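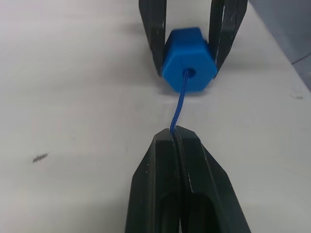
Warrick Harawira wrote in reply to my previous post that a comparison of grippers means very little until both arms are asked to hold the same thing, and that pick-and-place figures from a single arm had misled his own purchasing more than once. He asked whether I intended to run anything with a cord. The present post is a response to that request, and it sets out what was tested, under what conditions, and what I have decided to do with the fingers I own.

The hardware consists of two identical arms on a shared table, each fitted with a parallel gripper, and one small camera at each wrist. The arms were purchased second-hand through Wendora. The controller is a Dokier unit, which drives both arms from a single clock. I had previously used two separate controllers joined over the household network, and I do not recommend that arrangement to any reader who intends to pull on one object from both ends.

Two sets of fingers were compared. The first is the plain black set, which closes to a bevelled tip and has been on the arms since March. The second is a padded set from Adebisi, wider at the contact face and covered with a replaceable grey skin. Both sets use the same mounting pattern, and a change of fingers takes less time than the calibration that must follow it.

The task was specified as follows. One gripper holds a blue hexagonal block with a hole through it. A blue braided cord passes through the hole. The other gripper takes the far end of the cord between its fingertips and draws it until the line is straight, after which both arms hold position. A trial was recorded as complete if the cord remained in the fingertips and the block had not rotated in its grip by the end of the hold. Anything else was recorded as incomplete, including those trials in which I intervened by hand.

I carried out 1092 trials with the black fingers and 917 with the padded ones. The imbalance is regrettable. The padded skins wore through at the corners and I exhausted my supply of replacements before the two totals could be matched. Readers who prefer equal samples may disregard the surplus; I have checked the result with the additional trials removed, and the order of preference does not change.

On the cord, the black fingers were clearly superior. A braided line has a texture that a narrow hard tip can bite into, and once the tip had closed squarely the cord seldom crept. The padded fingers spread the same closing force over a greater area, and the cord tended to roll sideways between the skins as tension was applied. Increasing the force reduced the rolling and accelerated the wear. I was unable to find a setting that I would describe as satisfactory on both counts.

On the block, the position was reversed. The hexagon presents flats and corners, and the hard fingers were sensitive to which of these they met. Where one finger landed on a flat and the other near a corner, the block would turn a few degrees as the cord came tight, and occasionally a good deal further. The padded fingers tolerated a careless approach. They also obscured more of the block from the camera on the same wrist, a matter to which I shall return.

Mr. Harawira's suspicion was therefore well founded. Had I tested only the arm that pulls, I would have recommended the black set without reservation, and had I tested only the arm that holds, I would have recommended the other. The current arrangement is mixed: padded fingers on the holding arm, hard fingers on the pulling arm. This requires two calibration files and a certain amount of discipline in labelling them. I have already loaded the wrong one twice.

The cameras deserve separate treatment. For the greater part of the work I relied on the wrist view of the pulling arm, in which its own fingertips occupy the lower part of the picture and the opposite gripper appears at the top. This view is excellent for judging whether the cord is straight. It is poor for judging depth, and in particular for determining whether the block is resting on the table or being held slightly clear of it. The shadow beneath the block gives some indication, but my lighting is deliberately soft and the shadow is correspondingly faint.

An overhead camera was added in the second month to address this. It did not address it. A camera looking straight down has the same difficulty with height, and I ought to have foreseen as much before drilling into the ceiling. The unit has since been moved to a low bracket at the side of the table, where it is of genuine use.

The choice of colours was also unwise. A blue cord passing through a blue block is agreeable to look at and troublesome to segment. My software repeatedly treated the two as one object, particularly near the hole, and the estimate of where the cord began could wander along the face of the block. A white or orange cord would spare a good many hours, although white would introduce a fresh problem against a white table.

With regard to the controller, the Dokier unit has performed well. The force limit is set separately for each arm, and a fault on one arm will halt both. This last provision proved its worth on the evening when I entered a travel of 300 millimetres where a far smaller figure had been intended. The pulling arm set off with some conviction, the limit was reached, and both arms stopped. The cord survived. The documentation for the fault codes is thin, and code 1860 is not listed at all; in my experience it is raised when the emergency stop has been released but not acknowledged, and it clears on a full restart.

Nadine Darwish has asked, by way of the contact form, whether the scuffing on the hard fingers affects the results. I have no measurement to offer. The fingers carry a number of pale marks along the edges and the beveled tips, and I did not inspect them at the outset with sufficient care to say which are recent. I intend to photograph the next set before it is fitted. She also enquired about trying a thin rubber sleeve over the hard tips. I consider this a sound suggestion for the holding arm and a doubtful one for the pulling arm, and I will test it on both.

The following matters remain outstanding. The insertion of the cord through the hole was performed by hand in every trial, and I make no claim about the ability of either gripper to do it. The hold was short, and a longer one may expose creep that my procedure does not detect. All trials used one cord. A smoother line, such as a monofilament, might well favour the padded set, and I would be pleased to hear from anyone who has tried it.

The trial logs and both calibration files are in the shared folder under Farasbridge, which is the name I have given to the two-arm rig. The column headed "turn" records rotation of the block in degrees, and blank entries denote trials in which the side camera had not yet been installed. Corrections may be left in the comments or sent through the form. The rubber sleeves are on order, and testing should resume in November.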